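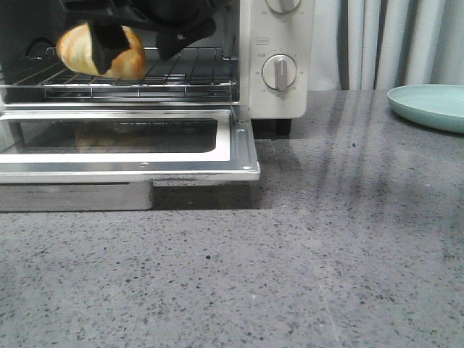 Search posts Search Clear Top Latest

I have now lived above a bakery for 23 months and I have some remarks. This will be a thread. Mute me if you have somewhere to be.

The listing said "charming unit over neighborhood bakery." I read that and pictured myself in a linen shirt, drifting downstairs for a warm roll. I don't own a linen shirt. I still don't.

First remark. Bakeries start work at an hour I had only ever seen from the other side. The mixer goes on at 3:40 a.m. It's a Van Damme, which I know from the plate on it, and it weighs what a small car weighs. My bed frame hums in the key of B flat.

You do get used to it. The way you get used to it is by becoming a person who is asleep at 8:45 p.m. and has opinions about curtains.

Second remark: the smell. Everyone asks about the smell. For two weeks it is the best thing that has ever happened to you. Then your coats smell like it. Then your mail smells like it. A man on the bus asked me if I had a sandwich. I did not have a sandwich.

Third. Rent is $1430 a month, and the landlord describes the heat as "included." What he means is that the ovens are under my kitchen. In January I walk around barefoot like a duke. Last June I put a thermometer on the kitchen floor and then put it away again without writing anything down.

I should say the bakery is called Gakus and it's good. Really good. The rye is the kind of thing people drive in from Prustness for, and then they park across my driveway, and I forgive them by noon.

A word about the line. On Saturdays it goes past my front door. To leave my own home I have to say "excuse me" to twelve strangers who all think I'm cutting. I've started carrying my keys up high where they can see them.

One woman did not believe the keys. She said, and I quote, "We're all waiting, hon." So I waited. I bought a poppy seed twist. I then went back upstairs, having forgotten what I left for.

Discounts: none. I know you were wondering. I get a nod. It's a warm nod and I have grown to value it, but I looked into paying the gas bill with it and no.

What I do get is first word on the day-olds. They go in a bin by the back stairs at closing, 20 percent of the price of a fresh one, honor system, coffee can. I am now the sort of person who knows how to bring back a roll, so let me be useful for once in this thread.

Run the roll under the tap. Yes, the tap. Quick pass, outside only, you're not bathing it. Then into a hot oven on the bare rack until the crust talks back when you press it. Four minutes, maybe six if it's a big one. Eat it right away, it will not give you a second chance.

Do not microwave it. You will have ninety seconds of something pleasant and then a doorstop. I have put this to several people who did it anyway and came back quieter.

Past day two, stop trying and make crumbs. Past day four, soup. Past day six you have a building material and should check your local code.

Back to complaints. Flour. It comes up through the floorboards somehow. I dusted the top of the bookcase in February and I believe I could have made a modest pancake.

The flour truck is from an outfit called Trirnden and it comes Tuesdays, backing up the alley with that beep. I timed it once. Nine minutes of beeping to cover a distance I could cover in four steps. It stops, thinks it over, and pulls forward to try again.

The pigeons know the truck schedule better than I do. They're on the gutter by five, all facing the same way, like a jury.

I did complain once, in writing, about the mixer. I was new and I was tired. The next morning there was a loaf on my step in a paper bag with "SORRY" written on it in marker. It was still warm. I ate the entire thing standing up and have not complained since. I think that's called a settlement.

My lease is up and the landlord wants another $900 a year. I went to see a different place last weekend. Quiet street, trees, top floor, nothing underneath but a retired couple and their carpet. It smelled like paint.

I stood in that kitchen trying to work out where I'd get bread. There's a gas station.

So I signed again. Two years. Somebody send curtains.

Edit, since three of you have asked: yes, you can do the tap trick with a bagel. No, not a croissant. Please don't get a croissant wet. I don't know what happens and I don't want to see it.

Second edit: B flat, yes. I checked it against a tuning app at four in the morning, what else was I going to do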